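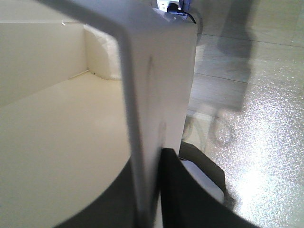 # Mestow desk & container notes

README for the Mestow folder. Covers the room set-up: the desk, the container, the cords, the wall. Read before you move furniture or relabel anything.

## What's in here

- 600 short clips of tidying at or near the desk
- 100 of those checked by hand, start to finish, labels fixed
- one text file of labels per clip, same name as the clip
- room sheets (desk position, what lives where)

Sessions run 195 to 215. Gaps in the numbering are old test sessions, deleted in January. Don't renumber, Drurkell scripts look for the old numbers.

## Labels

Keep them plain. What a person would say to a housemate.

- `container`: anything open you put stuff into. Not "bin", not "tub", not "basket". We had all three for a while and it was a mess.
- `desk`: the whole thing. Use `desk_top` only for the surface.
- `outlet`: the wall one. Power boards get `power_board`.
- `plug` and `cord` are seperate. If the cord loops behind something, still one cord.
- `wall`: yes label it, people skip it.

Colour words: cream, white, grey, black, wood. Nothing fancier please. Ivory, eggshell, oatmeal all get changed back to cream at check time. Honey = wood.

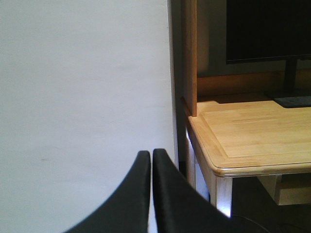

Embla Sandberg

## Room rules

Desk stays close to the wall with a narrow gap. Don't shove it hard up, you lose anywhere to run a cord and the paint cops it. Don't drag it out either. If you've bumped it, line it back up to the room sheet and write it in the log.

Scuffs on the wall: leave them till the batch is finished. Wiping half way through means the early clips and the late ones don't match. Same goes for touch-up paint. Ask first.

Nothing hung on the bare stretch of wall. No calendar, no hooks, no sticky notes.

Container gets emptied right out at the end of each session, floor of it wiped with a damp cloth, dried. Crumbs and rubber bits collect in the corners. Towel, not paper, the paper leaves fluff.

Desk top: cloth only, go with the grain. No spray near the outlet.

## Known problems

- Label `grey` vs `white` is shaky on anything in shade. Brarndale did a second pass, better now, not perfect.
- Session 195 has `desk` and `table` mixed. Still to fix
- Close-ups where one thing blocks most of the rest: label what you're sure of, skip the rest. No guessing.
- Ševčík split is older and uses the long label names. Convert before merging.
- some label files have a trailing blank line, harmless

## Changes

4th October: colour list cut down, room rules moved up out of the wiki, typos fixd.

Earlier stuff is in the log file. Questions go in the tracker, not by text message.

---

Related

- Drurkell: kitchen drawers and benchtops
- Brarndale label checks
- Ševčík split, long names
- Mestow cord sorting notes

3 comments · 12 shares

Contact | © Mestow | Back to top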